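Willthorpe Residents' Services
Home > Advice for Residents > Kitchen and Larder > Eggs and Dry Goods
Last reviewed November 14, 2019

Storing Eggs and Dry Goods in a Shared Kitchen

The following advice applies to all residents with the use of a shared kitchen at Willthorpe, including the Liem annexe. It replaces the sheet issued in July. Residents in self-contained flats may also find it useful.

Bringing shopping in

Shopping should be unpacked on the table and not on the worktop beside the hob. Chilled and frozen items are to be put away first, followed by eggs, and lastly tins and packets. Outer cardboard should be flattened and taken down to the blue bin on the same day. Boxes left on the floor of the larder will be removed.

Checking eggs

Open the container before putting it away and look at each shell. An egg that sticks to its cup may be cracked underneath, and should be lifted gently with a slight turn. Eggs that were cracked when bought should be thrown away. An egg cracked on the way home may be broken into a clean lidded bowl, kept in the refrigerator and used within two days.

Eggs should not be washed. Washing can allow dirt to pass through the shell. If the outside is marked, wipe it with a dry paper towel and wash your hands afterwards.

Where to keep them

Eggs are best kept in the container in which they were sold, on the middle shelf of the refrigerator. The racks in the door are subject to knocks and to changes of temperature, and are better used for jars and sauces. The original container also carries the date, which is lost when eggs are tipped into a bowl.

Write your room number on the lid in pencil or on a paper label. Marker pen does not hold well on clear plastic and tends to come off on the hands. Containers without a room number are cleared every 7 days.

Boiled eggs should be cooled under the cold tap, kept in the refrigerator in a covered dish and marked with a "B". They should not be returned to the container with raw ones.

The kitchen table
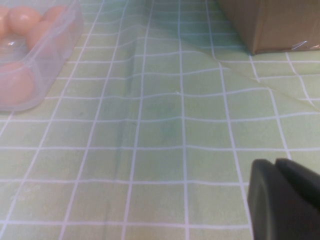
A cloth on the kitchen table should be laid flat before anything is set out on it. Glass jars and open bowls stand badly on a fold, and liquid from a broken egg will run along a crease to the edge of the table. Smooth the cloth from the centre outwards and let it hang evenly on both sides.

Should an egg be dropped, cover it with salt, wait a few minutes and lift it off with a piece of card. Sponge the cloth with cold water before washing. Hot water sets the egg and makes the mark much harder to remove. Cotton cloths may then be washed at 30 degrees. Wipe-clean cloths need only warm soapy water once the egg has been taken off.

Flour, rice and pulses

Dry goods should be moved to lidded jars once opened. The 700 ml size fits the larder shelves in both buildings. Cut the cooking instructions from the packet and keep them inside the lid.

Further guidance

Advice sheet 13, Cleaning the Refrigerator, may be collected from the office. Questions about the shared kitchens should be addressed in writing to Gunvor Sandberg, Household Services.

Next: Bread and Baking
Back to Kitchen and Larder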